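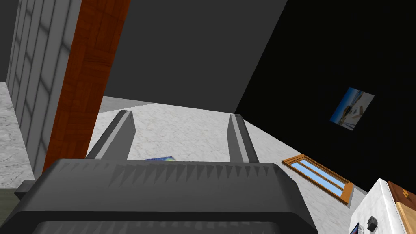

Scaffold inspections: the things I get asked most

I've been inspecting scaffolds on small sites in and near Zembridge for years, and the same questions land in my inbox every week, so I've put my answers in one place.

How often does a scaffold need looking at?
Before anyone first uses it, then at least every seven days while it's up. Also after anything that might have shaken it, like high winds or a lorry giving it a nudge (more common than you'd think!).

Can my site manager do it?
Maybe. It has to be someone competent for that type of scaffold. A simple tower put up to the maker's instructions is one thing, but a big birdcage over a church hall needs somebody with proper training.

Does a green tag mean it's safe?
It tells you it passed on the date written on it, and that's all. I once found one on the Eze job that was 30 days old and so faded I had to read it with my torch.

What do you charge?
An ordinary house is £805 for a full month of weekly visits, reports included. Bigger jobs I price after a walk round, which is free.

What do I get afterwards?
A written report, normally the same evening. I use Pritura for mine, but paper is fine too, as long as you keep it on site until the work's finished and then hang on to it for three months.

The roofers moved a tie. Is that a problem?
Yes, a big one! Get everybody off and ring whoever put the scaffold up. Please don't let the roofers put it back themselves, however handy they are.

Do you cover Durna?
I do, though only in the mornings at the moment. Give me a few days' notice and let me know where I can park the van, as the lanes there are awfully tight.

Page last updated 2 May 2025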